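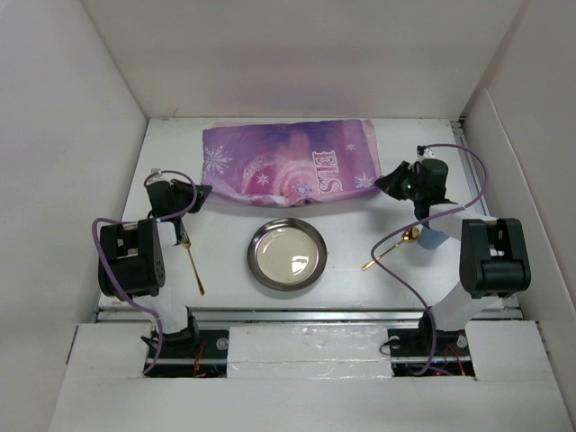 # About Zokenach Pictures

Zokenach Pictures is a distributor of documentary film for public, educational and community screening. We acquire the non-theatrical rights to feature-length and short documentaries, prepare the films for exhibition, and license them to cinemas, schools, libraries, arts centres and film societies across the United Kingdom and Ireland. Our offices, viewing room and preparation suite are in Brikent, where the company has been based from the start.

The catalogue holds 600 titles. They include observational films, portraits of artists and craftspeople, films on science and natural history, essay films, and a large group of works on music and dance. The oldest was made for a regional broadcaster and survives on a single 16mm print. The most recent were completed within the past twelve months and reached us from their festival premieres.

## Our history

The company was founded by Teófilo Taipe, who had worked as a projectionist and later as a programmer of touring film seasons. In that second role he often wished to show documentaries for which no one in this country held the screening rights. Letters went to production companies that had closed, to broadcasters that had merged, and to directors who had moved house. A season of six films could take the better part of a year to clear.

Zokenach Pictures was set up to do this work once for each film and to make the result available to everyone. The first catalogue was a stapled booklet listing 11 titles, all of them concerned with river and coastal life, and all of them licensed directly from the people who had made them. Nine of those titles are still on our list. The other two were returned to their directors at the end of the original term, in line with their wishes.

In its early years the company supplied films on 16mm and on videotape, and bookings were taken by telephone and entered in a ledger. The move to digital supply was made gradually. We continue to hold prints for a small part of the collection, and these may be booked by venues with suitable projection equipment and a trained operator.

The acquisition of the Dankwa Collection doubled the size of the catalogue. This was the library of a production house that had made films about music, theatre and popular festivals over three decades, and it came to us with its paperwork largely complete. Cataloguing took four years. The collection is now kept together under its own name, and the original reference numbers have been retained so that researchers can follow older citations.

## What we do

### Acquisition

We view every film submitted to us in full. Films are watched by at least two members of the acquisitions staff, who write separate reports before they discuss the work. Where opinion differs, a third viewing is arranged. We look for films that will hold an audience in a shared room, and we give weight to the care with which a film treats the people who appear in it.

Our agreements with film-makers are for a fixed term of seven years. Rights revert at the end of the term unless both parties wish to continue. We do not ask for broadcast or online rights, and film-makers remain free to sell these elsewhere.

### Preparation

A film that has been accepted passes to the preparation suite. Sound levels are checked against the picture master, credits are compared with the contracts, and a screening copy is made in each of the formats our venues require. Subtitles for deaf and hard-of-hearing audiences are prepared for all new titles. For older titles the work is continuing, and the entry for each film states whether subtitles are available.

Foreign-language films are subtitled in English by translators who work from the dialogue list and from the film itself. We ask translators to attend one test screening in our viewing room, as line breaks and timings that look correct on a small monitor do not always read well at a distance.

### Licensing

We supply films to 300 venues on regular terms, and to many others for single events. Licences are issued for one screening, for a season, or for a full academic year. Fees depend on the number of seats and on whether admission is charged. They are published in full on the Terms page and are not varied by private arrangement.

Each licence includes the screening copy, a set of programme notes, and permission to use approved publicity stills. Posters are available for a smaller number of titles and are charged at cost.

## The Tranden Programme 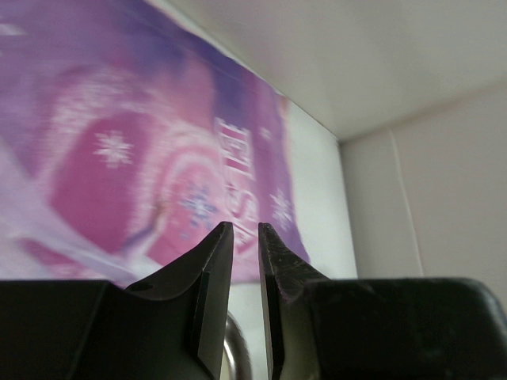

The Tranden Programme is our education service. It offers schools and colleges a selected list of documentaries, with notes for teachers written by people who have taught the films in the classroom. The list is divided by age group and by subject. It is revised each October, when new titles are added and those that are no longer in demand are returned to the general catalogue.

Schools joining the programme pay one annual fee and may borrow as many of the listed films as they wish during the year. A film may be shown to a single class or to the whole school. Extracts may be used in assemblies and in lessons, and pupils may quote from the films in their own coursework, provided that the director and the title are named.

For pupils aged seven to 11 the list consists mainly of short films, most of them without narration. Teachers have told us that younger viewers talk more readily about a film when no voice has already explained it to them. For older pupils there are feature-length works, and a section on how documentaries are made, with interviews in which editors, sound recordists and camera operators discuss particular sequences.

The programme also runs study days at our Brikent premises. A study day includes one full screening, a discussion led by a member of our education staff, and a practical session in which pupils put together a short sequence from supplied footage. Groups are limited to the capacity of the viewing room. Lunch is not provided, but there is a room in which packed lunches may be eaten.

## Working with film-makers

Most of the directors whose work we represent have between one and three films in the catalogue. Many are also their own producers. We therefore try to keep our agreements short and our statements easy to read. Royalty statements are sent twice a year and list every booking by venue, date and fee. Payment is made with the statement, whatever the amount.

Film-makers are informed when their work is booked for a special event, and they are often invited to attend. Travel and accommodation in such cases are a matter for the venue, though we are glad to pass on messages and to advise on what is usual.

We accept submissions throughout the year. A film should be complete, with music and archive material cleared for public exhibition. Works in progress cannot be considered. Directors should expect a reply within three months – longer during the festival season – and will receive a written decision in every case. We regret that we are unable to send copies of our viewing reports.

## Care of the collection

The company holds original or best surviving materials for part of the catalogue, chiefly within the Dankwa Collection. These are stored separately from the screening copies, under controlled conditions, and are not lent. Requests to consult them should be made in writing and should state the purpose of the research.

Where we know that better materials exist elsewhere, the catalogue says so. We have returned prints to national and regional archives on several occasions, and have received access copies in exchange. Enquiries from families and estates concerning films made by their relatives are welcome, including films that we do not represent.

## People

Teófilo Taipe remains with the company as director of acquisitions. Day-to-day management is the responsibility of the general manager, who is supported by departments for licensing, preparation, education and accounts. Projection in the viewing room is carried out by our own technical staff.

We offer one traineeship each year in film preparation. The post is paid, lasts for twelve months, and is open to applicants without a degree. Details appear on the Vacancies page when the post is available, and applications sent at other times cannot be kept on file.

## Visiting and contact

The viewing room may be used by appointment by programmers, teachers and researchers who wish to see films before booking. Up to three titles may be requested for one visit. Please give five working days' notice, and ten if any of the titles is held only on film. The entrance is level, and there is a lift to the viewing room. A hearing loop is fitted.

General enquiries should be addressed to the licensing department, which will forward them as needed. Venues with an urgent difficulty on the day of a screening should use the telephone number printed on the licence.

This page was last revised on Tuesday, February 25, 2025.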